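A Home for the Side Plates

I have been meaning to write about plates for a while now, which probably tells you how September 2021 is going in our little kitchen on Grurgate! The cupboard by the window had become one great wobbling stack, and every time I wanted a side plate I had to lift out all the dinner plates first (and usually a saucepan lid came along too).

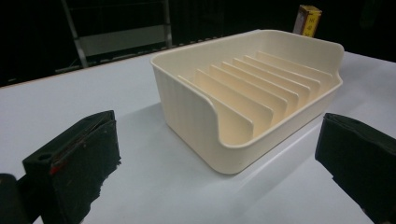
I do like cream in a kitchen, it's so much softer than bright white, and I wanted something with proper slots so that lids could stand up on their edges as well. My mother always kept hers that way, and I never once heard her rummaging.

The pale wood is staying just as it is, by the way. I did think about painting it back in February, but I've grown fond of it.

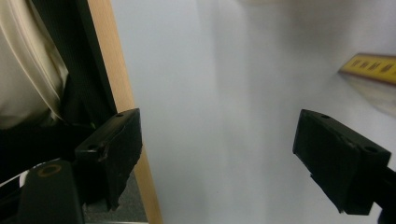 Next on the list

The tea towel drawer, I'm afraid. I may need a biscuit first.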